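4. Ranger la visserie dans le coffret à compartiments

Ce chapitre concerne le coffret Rasley à couvercle articulé. Il s'applique aussi au modèle Moulin, dont seule la charnière diffère (voir chapitre 6).

4.1 Préparer le plan de travail

1. Débarrassez une surface plane et dure. Évitez les nappes et les tapis : les petits écrous s'y prennent et se perdent.
2. Posez le coffret côté charnière vers le fond.
3. Ouvrez le couvercle en entier. Il doit basculer vers l'arrière sans forcer.
4. Gardez à portée de main une boîte métallique ouverte pour les outils. Les outils ne vont pas dans les compartiments.

Attention – Ne soulevez jamais le coffret par le couvercle, même vide.

4.2 Trier les écrous

1. Versez la visserie par petites quantités, jamais plus de 200 pièces à la fois.
2. Séparez d'abord les écrous des vis et des rondelles.
3. Prenez les écrous hexagonaux un par un, par les côtés, en laissant le trou dégagé. On voit ainsi le filetage avant de ranger la pièce.
4. Mettez à part tout écrou dont le filet est écrasé ou rouillé. 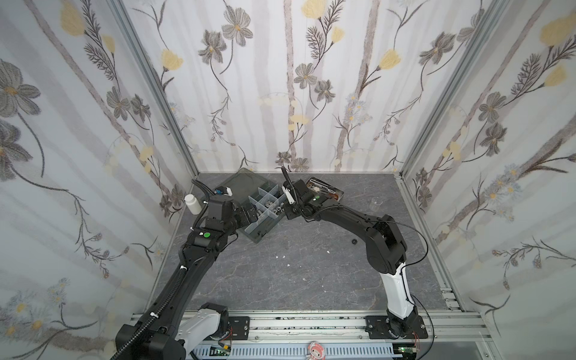
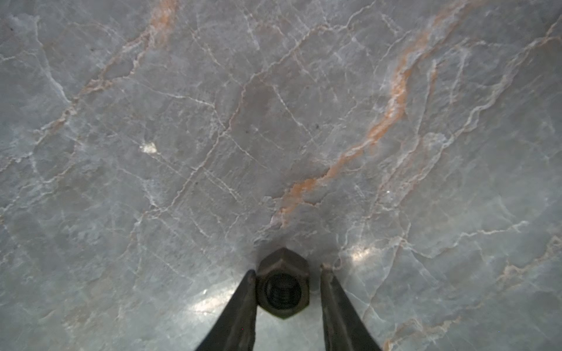 Coffret ouvert sur le plan de travail ; écrou hexagonal, trou fileté visible.

Temps de lecture : 2 min

4.3 Remplir les compartiments

1. Commencez par les compartiments du fond et revenez vers vous.
2. Attribuez un seul diamètre à chaque compartiment. Les écrous de 14 mm et plus se rangent à part, dans le bac Seker.
3. Arrêtez le remplissage avant le haut des cloisons. Un compartiment trop plein empêche le couvercle de descendre et les pièces passent chez la voisine au premier transport.
4. Collez les étiquettes sur la face avant – pas sur le couvercle, qui doit rester lisible.

Remarque : si vous huilez les filets, essuyez chaque écrou avant de le ranger. Le flacon d'huile se range debout, hors du coffret.

4.4 Fermer et transporter

1. Vérifiez qu'aucune pièce n'est posée sur une cloison.
2. Rabattez le couvercle et appuyez sur les deux fermoirs jusqu'au déclic.
3. Retournez le coffret à plat une seule fois, lentement. Si vous entendez des pièces changer de compartiment, rouvrez et retirez l'excédent.

Attention – Petites pièces. Tenir hors de portée des jeunes enfants.

Les cloisons de rechange se commandent sous la référence Konilska 2,415.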